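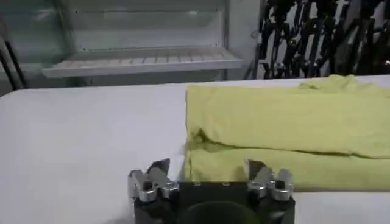 Drumwood Screen Office – Series Development and Audience Unit

Progress report to the funder, period ending 2022-12-18

The Unit reports that principal photography on the short-form drama Murenberg is complete. All 7 episodes were shot within the approved schedule of 60 days, and picture editing has begun on the first three. The programme remains within its overall allocation, although location fees exceeded the August forecast.

Post-production sound has been contracted to Hattori. Delivery of the final mixes is expected in the second quarter. Usolar retains first broadcast rights, and discussions on a second licence window are continuing.
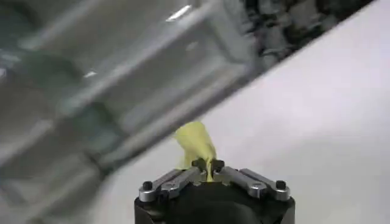
Behind-the-scenes material is being released in weekly instalments ahead of the premiere. The first video drew 572 registrations for the cast preview, against a target of 70. Future instalments will favour close detail over interviews. The budget for this work is unchanged.

Two matters require the funder's attention – the revised caption specification and the release date of the third instalment payment. Written advice on both is requested before the office reopens.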